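1 min read

Kulleck Opens Desk Supply Store in Ikville

IKVILLE, 2018-01-18 – Kulleck, a seller of office and desk supplies, has opened its second store, at 44 Arnlow Street. The store carries 90 items for home and school desks, including trays, file boxes and mesh pen holders.

"People asked us for plain things that keep a desk clear," said Sointu Leinonen, store manager. "Pen holders are what they ask for most."

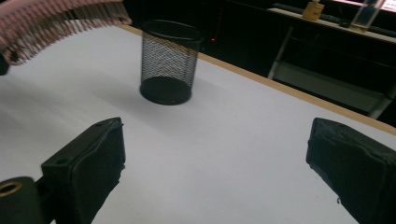
The store employs 21 people. Orders placed online can be picked up at the front counter at no charge. Schools and offices may open an account with the Tamiru sales desk in November.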